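September, almost midnight

What a good day! The little room is finally turning into a place where I want to sit and work. I got the desks over by the wall, and I love the pale wood against the brown-red floor - so much nicer than I pictured when I was measuring everything in my head at Trorgate. And then there was the candy, a whole colorful plate of it, which made it feel like a party.

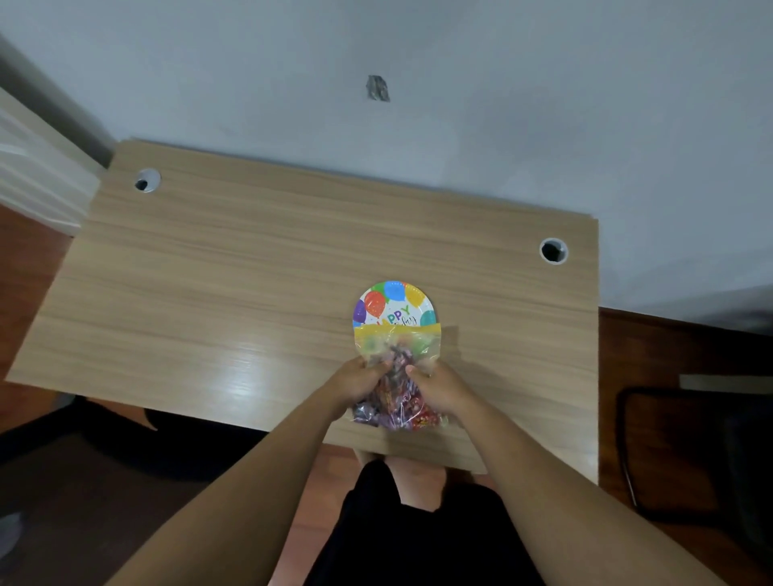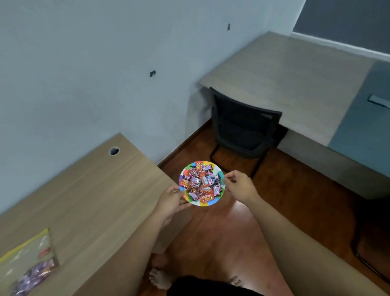

I had three before lunch and two more while I was looking for the lamp cord, so I'm putting the rest up high tomorrow or I'll never stop. The lamp is from Hermans and cost 82, more than I wanted to pay, but the light is so warm and soft that I've already forgiven it.

Still to do: patch the wall (Sason has the small tubs of filler), find a rug, and sort nearly 300 loose photos that have been living in a suitcase for years. I want the beach ones up first! Maybe in a long row, maybe all in a jumble - I keep changing my mind and enjoying it.

My back aches and my feet are sore. Off to bed, and first thing in the morning I'm having my coffee in there.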